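HOS 118 Table Service and Glassware
Unit 6 Handout: Clearing, Wiping and Resetting a Table
Sidton Community Training Center
Instructor: Marlina Chin

Print this page | E-mail this page

Read this before the practical. You will be asked to clear and reset one table while the rest of the group watches, and the steps below are the ones I mark against.

6.1 What we mean by a cleared table

A cleared table has had the plates, flatware, napkins and food removed. It may still have glasses on it. In most dining rooms the glasses are the last thing to leave, because guests go on drinking after they have finished eating. A table with one water glass left on it is still a table in use, and you do not start to wipe it until the guest has gone or has told you that you may take the glass.

A bare table has nothing on it at all. A reset table is ready for the next guests. Use these three words the same way in your written work. Last term several people wrote "cleared" when they meant "bare" and lost points for it.

6.2 Order of clearing

Clear in this order:

1. Food and serving dishes
2. Plates, with the flatware laid across the top plate
3. Side plates and bread baskets
4. Salt, pepper and condiments, if the house removes them between courses
5. Napkins
6. Glasses

Stack plates away from the guest. Do not scrape plates at the table. If you have more than you can carry, make a second trip.

Glasses go on a tray. Do not carry them bunched in one hand with your fingers inside the rims, even when the glasses are dirty and on their way to the wash. Guests at the next table can see you do it. Stemware is held by the stem and tumblers are held near the base.

6.3 Trays

The training room has two kinds of tray. The Gratlow trays are the round ones with the rubber surface and we use them for glasses. The flat metal ones are for plates only. Glasses slide on metal.

Load a round tray from the center outward and unload it from the outside in. Tall glasses go in the middle. Keep the tray over your palm and fingers, at waist height or slightly above. When you set the tray down, set it on a stand or a side station, and leave the guest's table free.

6.4 Wiping

We work on white tabletops in the training room. They show more than a dark table would, and they are good practice for that reason. Crumbs, dust and small specks are easy to miss when you stand directly over the table and look straight down. Bend your knees, get your eyes closer to the level of the surface and look across it toward the light.

Use two cloths. The first is damp and the second is dry. Both are folded in quarters so that you have several clean faces to turn to. A cloth that has touched the floor goes in the laundry bin at once.

Work from the far edge toward you in straight, overlapping strokes. Bring crumbs to the near edge and catch them in your hand or on a small plate. They do not go on the floor or the chair. Wipe the edge of the table last, then the seats if they need it.

Cleaning solution: the Condori concentrate in the supply closet is already mixed in the spray bottles. Do not mix more yourself. Spray the cloth, well away from any table where people are eating.

6.5 Placing the glass

Once the top is dry, the water glass is normally the first glass you place. In a standard setting it goes above the tip of the dinner knife, and any other glasses are placed in relation to it. If the water glass is off, the whole setting will be off.

Clear glass on a white table can be hard to judge from a distance. The outline is faint and the base tends to blend into the surface. Walk up to the setting and check it from the guest's chair, then from one side.
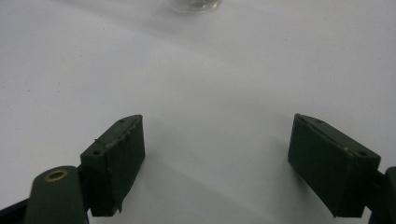
Set the glass down base first and quietly. Let the edge of the base touch and then lower the rest. If you need to shift it, pick it up and put it down again. Sliding a glass leaves marks on some tabletops and can tip a full one.

Check each glass against the light before it goes down. You are looking for lipstick, water spots, lint and chips. A chipped glass goes in the marked box by the back door, never in the regular trash. Write it in the breakage book with your initials.

6.6 Numbers for the practical

The glassware shelf holds 200 water glasses when full. At the last count there were 173, so please be careful. A practical setup uses 40 glasses and the racks are put out before class.

The practical is marked out of 100 and the passing mark is 68. Points come off for fingers on rims, crumbs on the floor, a damp tabletop at reset, and talking across the table to your partner. Anyone who does not pass may repeat it in September.

6.7 Written work

Answer in full sentences, one page in total.

a) Explain the difference between a cleared table and a bare table.
b) Describe how you would clear a table where one guest has left and the other is still drinking water.
c) Choose a restaurant or cafeteria you have eaten in. In what order did the staff clear, and what would you change?

Reading: Zekville Dining Room Manual, the chapter on glass and china. Copies are at the front desk and may not leave the building.

Handout revised 2020-05-31

Contact | Copyright Sidton Community Training Center | Back to top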